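Shelf and Desk Tips I've Stopped Believing (and a Few I Still Use)

By Joana Esteves

Every May I get the urge to redo the built-ins, and every May I read the same tips I read the year before. They get passed from site to site with the wording barely changed. I've lived with white painted shelves long enough to have tried most of them, and my opinion of tip writers has not improved.

Baking soda paste for scuffs

It does take off scuffs. It also takes off the shine, and if your shelves are painted in satin or semi-gloss you will end up with a dull patch in the shape of your elbow grease. I did this to the front edge of a shelf in our old place on Tererwood and looked at it for years. Try a damp cloth with a drop of dish soap first. Then try it again, with more patience. If the mark is still there, use a melamine sponge with hardly any pressure, and test it somewhere that's normally behind a book.

Vinegar for everything

I don't know who started this. Vinegar is fine on glass and on mineral crust around a faucet. On a greasy fingerprint it does very little that warm soapy water won't do, and the room smells like a pickle jar until bedtime. I've read that it "lifts" dust. So does a cloth.

Let the paint cure

This one is true, and people ignore it. Dry to the touch means you can touch it. It doesn't mean you can load it up with hardcovers. I used a Henex trim enamel on my last set of shelves and the can promised a fast dry, so I put the books back the next evening. When I pulled one out a month later it brought a strip of paint along. Now I leave new shelves bare for a few weeks, and if something has to go up there, I set it on a sheet of wax paper.

Fancy shelf liners

Flallow sells a roll of cushioned liner that my sister swears by. I bought one. It curled at the front, it collected crumbs (on a bookshelf, I have no idea how) and it left a faint pattern behind when I peeled it up. For books I wouldn't bother. For a shelf that holds tools or potted plants, a cut piece of plain vinyl flooring lies flatter and wipes clean. 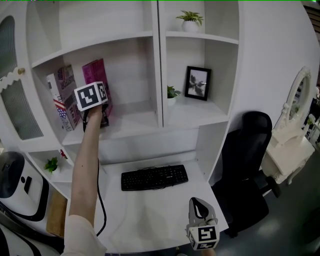

Sorting books by color looks nice until you need to find one. I gave it an honest try for a winter. What has worked better is sorting by height within a subject, tall ones against the side wall where they can't flop over. Big poster books and atlases do best lying flat if you have the depth, but then you have to lift the whole pile to get at the bottom one, so keep the pile short. And don't pack a row tight. If you have to hook a finger over the top of the spine to get a book out, you'll tear it sooner or later.

Bookends are another thing I've overspent on. The heavy decorative kind slide on gloss paint just like the cheap ones. A dab of removable putty underneath stops it. Take it off once a year or it gets stubborn.

Cords at the desk

The "hide all your cords" articles must be written by people who never unplug anything. I bought a Beaudoin cable box, a handsome thing with a lid, and within a week I was leaving the lid off to reach the power strip. It also got warmer in there than I liked. Here is what I do now:

Mount the power strip under the desk near the front, where a hand can find it.
Use hook-and-loop straps and skip the zip ties. You'll be changing things.
Label both ends of each cord with masking tape. One end is no help when you're on your knees with a flashlight.
Leave enough slack to pull the desk or the computer forward and clean behind it.

If your nook is built in and has no hole for cords, think hard before you drill one. Measure your biggest plug first, since the plug has to go through too. I know a man who drilled a lovely neat hole for the wire.

The 10-minute daily tidy

I have my doubts. Ten minutes a day sounds like nothing, but I've never met anyone who kept it up past the second week, me included. What I can manage is clearing the desk surface before I make dinner. The shelves get done when they annoy me.

Custom versus store-bought

A reader wrote in to ask if custom built-ins are worth it. I was quoted $494 for one extra shelf and a bit of trim, and did it myself for under $100, with 75 of that going to lumber. Mine has a gap on the left that I filled with caulk. From the door you can't tell. From the chair you can. If a gap like that would bother you every time you sat down, pay the carpenter.

Next time I'll get to drawer slides and the candle wax trick, which I tried last night on the sticky bottom drawer. So far it still sticks.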